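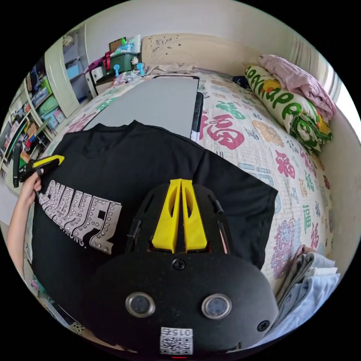

La camiseta negra sobre la colcha, con las pinzas de dedos amarillos.

Llegué tarde, claro. El autobús de Prenska me dejó en la parada que no era, subí una cuesta bajo un sol espantoso y cuando por fin encontré el portal ya había empezado la visita. Era la jornada de puertas abiertas de Pladow, 14 de agosto de 2024, y yo llevaba semanas con ganas de ir porque la parte que enseñaban este año era la que más curiosidad me daba: cómo consiguen los ejemplos con los que luego aprende el sistema. De brazos robóticos que bailan en una feria ya he visto unos cuantos (y os he aburrido aquí con todos).

La visita iba en grupos pequeños. A mí me tocó con Kilian Imhof, que venía de una lavandería industrial y preguntaba por todo, y con una pareja que se fue a mitad. Nos guiaba Nadja Wyss, encargada de las sesiones de ropa. Primero nos dieron una charla en la oficina, con café flojísimo, y después fuimos andando hasta el piso donde graban. Porque sí, graban en un piso, con su dormitorio, su armario y sus estanterías hasta arriba de cajas de colores y libros. Me encantó. Yo me esperaba una mesa blanca con focos y acabé delante de una cama con una colcha llena de caracteres 福 de todos los tamaños, que Nadja defendió con mucha energía: si el sistema solo ha visto camisetas sobre fondo liso, luego se pierde en cuanto lo llevas a una casa normal. La palabra que usaba era «desorden honrado», y se me ha quedado.

El ejercicio de la mañana era doblar una camiseta negra. Una sola prenda, una y otra vez. La persona que graba lleva una pinza en cada mano y hace con ellas lo que haría con los dedos: pellizcar la tela, llevarla, soltarla, alisar. No hay robot en la habitación durante esta parte. El robot viene después, cuando ya hay material de sobra, y tiene unas pinzas con los mismos dedos para que lo aprendido sirva. Kilian quiso saber por qué no lo hacían directamente a mano, con un guante o algo así, y Nadja le contestó que lo habían probado y que la mano humana hace demasiadas trampas. Metes el meñique debajo de la tela sin darte cuenta, sujetas con la palma, y todo eso el robot no lo tiene.

Lo de las trampas me pareció lo mejor de todo el día. Shanti Rastogi, que era quien estaba grabando cuando llegamos, contó que los primeros días acababa con la camiseta hecha un churro y riéndose sola. Con dos dedos rígidos en cada mano te das cuenta de lo rara que es la ropa - se arruga por donde no tocas, se pega a la colcha, una manga se queda debajo y no la ves. Le pregunté si ahora dobla así en su casa. Me dijo que no, pero que ha empezado a mirar las mangas con otros ojos.

Cada repetición es un episodio y cada episodio tiene su principio y su final marcados. La camiseta se extiende, se comprueba que está donde toca, se graba el doblado, se para. Luego se vuelve a extender, un poco más girada o un poco más cerca del cabecero, y otra vez. Las variaciones van apuntadas en una hoja: posición, giro, si la prenda empieza con el estampado hacia arriba, qué manga se dobla primero. La hoja se llama Kustano, igual que el proyecto entero, y cuando alguien dice «eso no está en Kustano» significa que no se graba. Hay una regla que me gustó mucho: los errores se quedan si se corrigen. Si la tela se escapa y la vuelves a coger con la pinza, el episodio vale, y hasta lo prefieren. Lo que se tira es cuando alguien se rinde y arregla la manga con la mano.

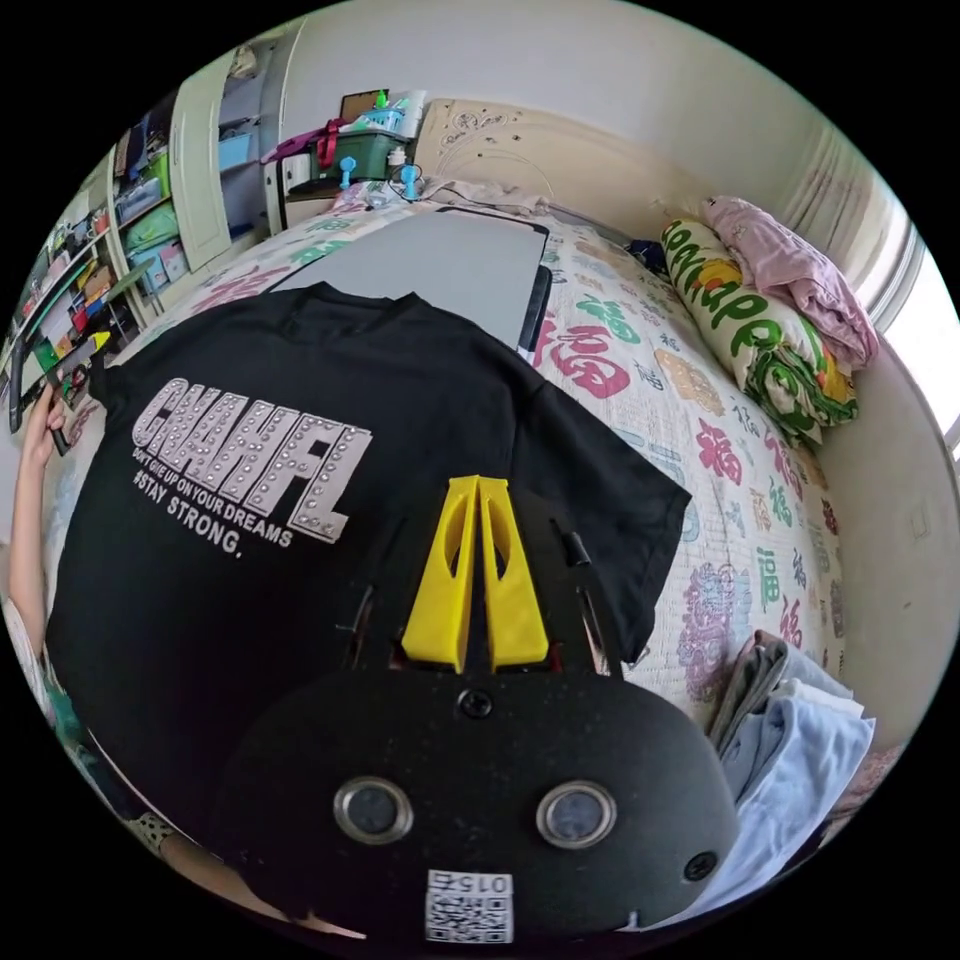
En la oficina, a la vuelta, vimos el otro lado, el de la revisión. Heloísa Batista tiene dos pantallas y una paciencia que yo no tengo. Nos puso varios episodios a velocidad rápida y fue explicando en qué se fija: que la tela no salga del campo de visión justo cuando se suelta, que los dedos lleguen a cerrarse del todo, que no se haya colado el codo de nadie por delante. Llevan 3087 episodios aceptados solo de camisetas. ¡De camisetas! Le pregunté cuántos había descartado y me miró con una cara que preferí no insistir.

También nos enseñó uno de los malos, de una sesión antigua con toallas. Todo parecía perfecto, el doblado salía precioso, y aun así estaba marcado en rojo. Kilian lo vio antes que yo: la persona había dejado la pinza apoyada en la toalla unos segundos mientras pensaba el siguiente movimiento. Según Heloísa, si metes muchos de esos, el robot aprende a quedarse parado. Imita la duda. Lo repitió dos veces porque la señora de la fila de atrás no se lo creía, y yo tampoco me lo creía del todo hasta que puso el vídeo de un brazo de pruebas, de hace meses, que bajaba hasta la toalla y allí se quedaba tan tranquilo. Desde entonces piden a quien graba que piense antes de empezar y que, una vez en marcha, siga aunque no quede bonito.

La parte participativa (había parte participativa, qué nervios) fue a última hora. Te dejaban coger unas pinzas y probar con una prenda de prácticas, sin grabar nada que fuera a usarse. Pesan menos de lo que pensaba, pero al rato se nota en las muñecas. Mi primer intento fue un desastre: agarré dos capas de tela cuando quería una y me llevé medio dobladillo. El segundo, algo mejor. Al tercero conseguí una cosa más o menos rectangular y pedí que me la valorasen en serio. Notburga Hauser, que coordina los turnos y había bajado a saludar, la miró por los dos lados y dijo que en Kustano no entraba ni con recomendación. Kilian sacó una perfecta a la primera, el muy profesional. Juega con ventaja.

Aproveché para preguntarle a Notburga por los horarios, que es algo que siempre quiero saber de estos trabajos. Los turnos de ropa son de 2 horas con descansos y nadie graba mañana y tarde el mismo día. Antes lo hacían y se notaba en los vídeos: al final de la jornada los movimientos se vuelven cortos y con prisa, y luego hay que tirar la mitad. El objetivo por prenda y habitación es de 100 episodios buenos, y entonces se cambia algo: la prenda, la colcha, la casa. Para octubre quieren empezar en viviendas prestadas por gente del barrio. Dejaron una lista en la entrada para apuntarse y reconozco que estuve a punto, aunque mi dormitorio ahora mismo supera cualquier definición de desorden, honrado o no.

Pegas, que también las hubo. La charla de la oficina duró demasiado y la mitad era sobre la historia de la empresa. No quedó claro qué pasa con las grabaciones de las casas prestadas cuando termina el proyecto; lo pregunté, me dijeron que está por escrito en el acuerdo y que me lo mandaban, y sigo esperando. Y me habría gustado ver el brazo funcionando en directo, que estaba anunciado en el programa y se cayó por una pieza que no llegó a tiempo. Nadja lo sintió mucho más que yo, la verdad.

Cosas prácticas, por si vais a la próxima: la inscripción es gratuita pero los grupos se llenan, y conviene pedir el primer turno para pillar a la gente grabando con calma. Bajaos en la parada del mercado y no en la de la estación, como hice yo. En el piso no se puede entrar con mochila, la dejas en la oficina. Y si salís con hambre, enfrente está la pastelería Medeiros, donde acabamos Kilian y yo con 3 empanadillas por cabeza discutiendo cómo se dobla una sábana bajera. Él sostiene que hay un método. Me hizo la demostración con la servilleta y no me convenció, así que hemos quedado en que me manda un vídeo.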